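Notes from the robot bench
by Paula Văduva

Okay, so last month I promised you all a proper update on the regrasp work, and then April ate my whole calendar. Sorry! A few of you wrote in asking if the project had died. It hasn't. We have a result, and I'm pretty happy with it, with one big grumble that I'll get to.

Quick refresher for new subscribers. We're teaching a two-arm setup to pick up a small tagged cube and pass it from one side to the other, and we train on recordings of a person driving the arms through the job. The question Ruxandra Moldovan and I have been fighting over since winter is how much the close-up views at the gripper help. She thinks they carry most of the load. I thought they were mostly a waste of disk space (so much of each one is just finger and bracket and whatever happens to be across the room) and that the wider view of the arms and the mat would do nearly all the work.

So we trained it three ways on the same 229 recordings. One policy got only the wide view, one got only the close-ups, and one got everything. Then we ran each of them for 40 tries, with the cube starting in a different spot every time, and Ruxandra kept score because she doesn't trust me to.

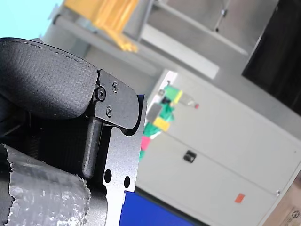
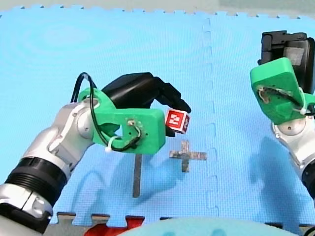
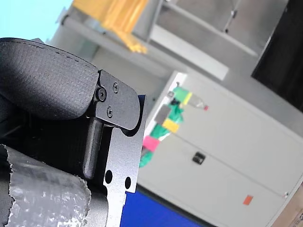

First and last: close in on the padded finger. Middle: the left arm with the cube, near the tape cross.

Well, I lost. The policy with everything made 30 of its 40 handovers, and the wide-only one was a long way behind. What got me was where it failed. It would cruise over to the cube just fine, line itself up like a champ, and then close a hair too early and shove the thing across the mat. Over and over! Add the close-ups back in and most of that goes away. I still can't tell you exactly what the network is picking up on in there, and I've stared at a lot of it.

The close-ups-only policy was bad in the opposite way. It wandered. Once it was lucky enough to get near the cube it had a nice gentle grab, but getting near was a coin flip, so I'm claiming a small moral victory there and Ruxandra is ignoring me.

Now the grumble. All of this is one cube, one mat and one room. Lucian Bratu asked me at lunch what happens if you move a cabinet or change the stuff in the background, and I had no answer for him. The close-ups see plenty of that background, so it's a fair thing to worry about. We're going to rerun the full set with the furniture shuffled, and Cosmin Ilie is helping us set up a second room over at Ruddale so we can try it cold, no retraining.

Other odds and ends: the training code is getting cleaned up, and I'll share it here once the setup steps work on a machine that isn't mine. If you've run a similar comparison with a soft object (a sock, a sponge, anything squishy), please hit reply and tell me how it went. I read everything, usually on Sunday with a very large coffee.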